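Review: Rondinine fitted sheet, single size, plain light color
Written by Nghĩa Vi
26 July 2018

I am not a person who buys bedding often. My last fitted sheet served me for many years, and I replaced it only when the elastic at one corner became so tired that the corner came up every night. I woke up with my foot on the bare mattress. My aunt, Lụa Thái, told me to sew a new elastic inside, and I tried, but the cloth was already thin at that place and it tore next to my stitches. So I went to look for a new one.

The shop is Shokri, on the market street in Soltenville. They have bedding on the upper floor, and the sheets are in closed bags, which I do not like, but one of each kind is open on a table so you can touch it. I touched all of them. The Rondinine was the second cheapest. The label says 100 percent cotton and a thread count of 400. I do not know how to check a thread count, so I can only repeat what is written. In the hand it felt dense and a little dry, more like a good shirt than like a T-shirt.

First wash

The instructions ask you to wash it before the first use, and I recommend to obey. When it comes from the bag it has a smell of the factory and very sharp fold lines. After one wash the smell was gone. The fold lines stayed until the second wash. I do not iron sheets. If you iron, you will probably be happier than me about how it looks, and you will also spend a part of your evening with a thing that has elastic on all sides and no flat corner anywhere.

It became a little smaller after the first wash. I had measured it on the floor before, along the long side, and the difference was the width of my thumb. After the next washes I found no more change.

Fit on the mattress

My mattress is from 1998 and it came with the apartment. It is not high, and its edges are round from use. Many modern fitted sheets are made for a thick mattress, and on mine they become like a big coat on a small person. The Rondinine has a medium depth. The elastic goes around the whole edge, not only the corners, and it pulls the cloth under the mattress. On the top the sheet lies smooth. On the front side, where it turns down over the edge, I get soft creases, and these I cannot remove completely. I think on a higher mattress they would be pulled flat.

Putting it on is a small work if your bed is against the wall, like mine. I start with the two corners at the wall, kneeling on the bed, then I get down and do the front ones. The last corner needs some force. My friend Kosmas Lazaridis bought the same sheet after he saw mine, for his new mattress, which is quite thick, and he says that the last corner is a fight every time, and that he must bend the mattress up with his knee. So please measure your mattress before you buy. The bag gives the maximum height on the back, in very small letters, under the washing symbols.

Sleeping on it

For the warm months I like it very much. It does not stick to the skin. My old one was softer, I have to admit, but I compare a new sheet with a sheet that was washed for years, and this is not fair. After two months it is already softer than in the beginning.

In December I will probably want something warmer under me. The apartment has poor windows, and cotton of this type feels cool when you lie down.

I move a lot when I sleep, and in the morning the sheet has wrinkles in the middle part. The corners stay in their place, and for me this was the reason to buy it, so I cannot complain. One pull with both hands at the front edge and most of the wrinkles go away.

What you put with it

I chose a plain color on purpose. My other bedding is very much not plain. The pillowcase is pink with a colorful print, and the quilt has Kuromi all over it. I am a grown woman and I sleep under Kuromi. With a patterned sheet below, it would be too much for the eyes, even for mine. The light plain sheet makes the other two look as if I selected them together.

It is a bed where I also read and put things down and forget them, so the sheet does not live an easy life. At present I am slowly reading Brené Brown there, a few pages at a time.

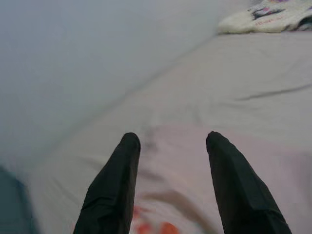
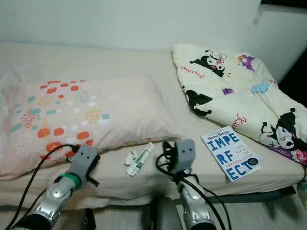
About stains I can say this much: tea came out with normal washing powder, when I washed the same evening. Hand cream left a darker spot which needed dish soap first, and then a second wash. Because the color is light, you see everything, and maybe a person with a dog should take another one. Rondinine also makes a dark blue. Sơn Vương, my neighbor, has it, and he told me that in the first washes it gave color to his white socks.

The sewing is good in three corners. In the fourth I found a loose thread of the length of my finger, and I cut it with scissors and nothing opened after that. There is no mark to show which side is the long one. I put a small stitch of red thread at one corner, inside, and now I do not turn the sheet around and around like before. I would be glad if the factory did this for me.

The price at Shokri was 700, and the matching pillowcase is sold separately. I did not take it. At the Takutport branch they had the same sheet on a lower shelf with an older bag, and the price was also 700, so it is not worth the bus trip.

I give it four stars from five. One star I take away for the missing mark and the loose thread. I will buy a second one in the same color when I have the money, so that I do not need to wait for the laundry to dry before I can go to bed.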